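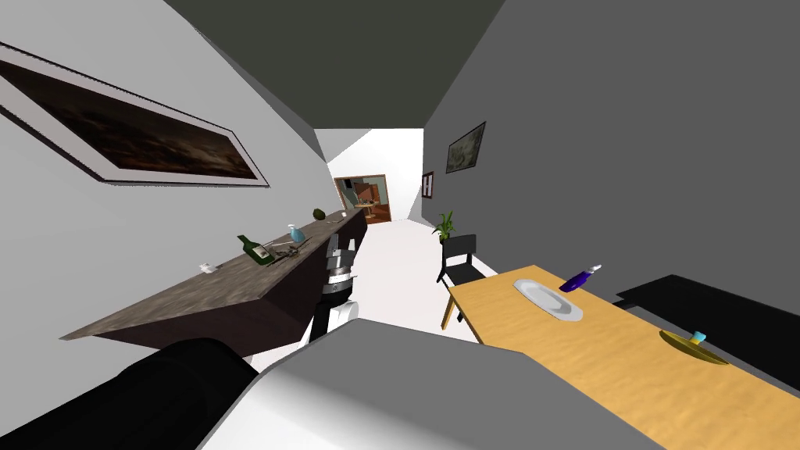
Prundach Workshop Forum > Builds > Home arm project, simulator stage

plondum_pete
Evening, all. I promised an update on the two-arm build, so pour yourself something. The real frame is still in pieces on my half of the bench at Irkcombe, but the simulated one is up and reaching for things on the sideboard, and I've been having a lovely time with it. My trouble is the wrist. Whenever I ask for a long reach toward the wine bottle, the solver picks an elbow pose I'd never trust on real motors.

irkcombe_jo
Oh, this is coming along! I'd lower the joint speed limit before you touch anything else. Mine was set far too high and I blamed the solver for 5 weeks.

plondum_pete
Thank you, Jo, I'll try it tonight. I did 700 runs over the weekend, and the bad elbow came up in 13 of them.
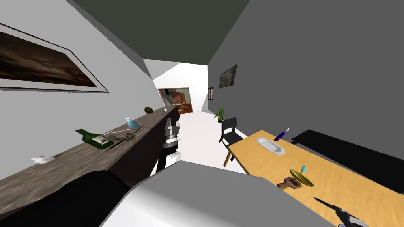
I've kept the walls and furniture solid for collisions, which slows everything down, but I'd like to know early if the forearm is going to clip the counter.

aquino_bench
I'll disagree with Jo, kindly. Slowing the joints only hides it. Give the solver a preferred elbow position and penalize drifting away from it.

irkcombe_jo
Fair enough, though he'll want the slower limit on real motors anyway!

plondum_pete
Both, then. I'll start with the elbow and keep the same bottle as my target so the runs compare.

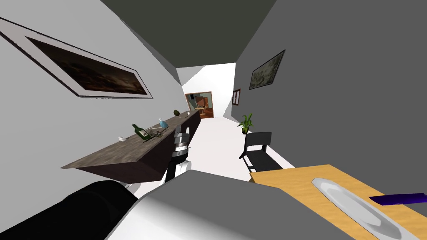 Ariel Marquez
Please move the bottle a little between runs, Pete. I tuned mine to one spot and had to start over in July.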